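Search this site Search Go

Gym Floor FAQ: Wiping Down the Cardio Gear
9/3/19 by Huguette Chevalier
162 shares 7 comments

I get asked about cleaning more than I get asked about training, so I've put all my answers in one spot. If yours isn't covered, grab me or Tobias Lyons at the front desk.

Do I really have to wipe the whole machine?

Nope! Just the parts you touched or dripped on. On a cross-trainer that's mostly the handles, both the moving arms and the fixed ones, and then the console if you've been jabbing at the incline buttons (I'm a jabber, I admit it).

Which bit gets missed the most?

The metal grips, easily. People give the black tubing a lovely polish and skip right over the steel section where their palms have been for half an hour. I wrap the cloth all the way around and hold the arm steady with my other hand, otherwise it swings off on me.

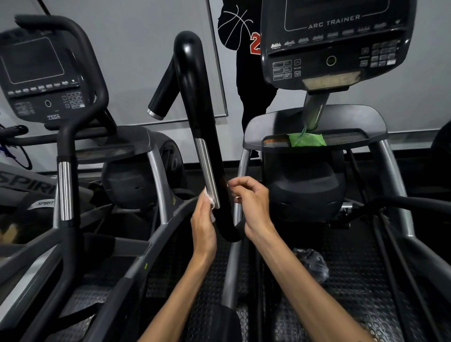
Go around the back of the grip too, where your fingers curl. That's where the grime builds up – have a look at your cloth afterwards and you'll see what I mean.

Can I spray straight onto the screen?

Please don't. Spray the cloth, then wipe. Lionel Cordier looks after our repairs and he's told me what a new console costs. It was $700 and I nearly fell over.

Cloth or disposable wipe?

Either's fine by me. I like a cloth for handles and a wipe for the keypad, where you need to get in around the little buttons. Cloths go in the hamper by the change rooms and wipes go in the garbage, never the toilet. We've had that plumber in once already.

What about the floor mats?

Leave those to us. Jouko mops under the machines after closing. If you spill a drink, though, tell someone right away so we can get to it before it goes sticky.

I'm allergic to scented cleaners. What do you use?

Ours is unscented, and you're welcome to bring your own wipes – just nothing with bleach in it, as it's rough on the rubber.

Leave a comment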